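Small wire rack for mugs – right way up or loop end down?

Posted in Kitchen & Home by Lorenz Haslinger

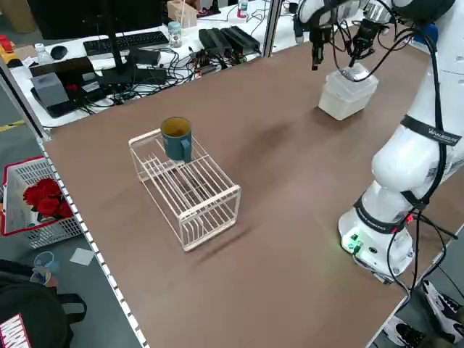 The rack with my teal mug on it, on the big brown table

I've just got my first proper drying rack and I'm far more pleased with it than anyone should be! It's a cream-white wire one, thin rods, parallel slats along the top and open sides, with a rounded loop at one end that sits slightly up off the table. It came in a box of bits from a neighbour who was moving, so no leaflet. I've put one mug on it so far and it stands there nicely, upright on the rods.

Two things I'd love to know. Should mugs go upside down on this sort of rack, or on their side? And do I need a tray under it? The tabletop already has a darker smudgy patch in the middle and I don't want to add more. I've got 28 mugs in the cupboard (I know) but would only wash four or five at once.

Gristen
Lovely colour, that mug! Upside down for drying, every time. If you leave it the right way up the last bit of water just sits in the bottom. What I like about open slats is that air gets up inside the mug from underneath, so they dry far quicker than on a tea towel. Mine take 20 minutes or so by the kitchen window in summer, longer in February when everything in this house takes longer.

Put the heavy ones in the middle and keep the handles all pointing the same way – you'll fit more on and you won't hook one with your sleeve when you reach over. Ask me how many saucers I've lost.

And yes, get a tray. An old baking tray is perfect, with a folded cloth in it if you find the clinking annoying. Tip it into the sink when you're done. I'd wipe the rods down every Monday or whenever you remember, and look at the joints for rust, particularly if the coating has chipped anywhere.

Ama
tray yes. i use the lid off a storage box, works fine

Mirora
Agree with Gristen on nearly all of that, but I lean mine at a slant if the rim is very wide, as they can wobble between the slats. Try it with yours and see! For the smudge, go in with warm water and a drop of washing-up liquid on a soft cloth, then dry it straight away. Test a corner first if you don't know what the finish is. And 28 mugs is nothing, my sister and I have 30 between us and we still argue over the same one.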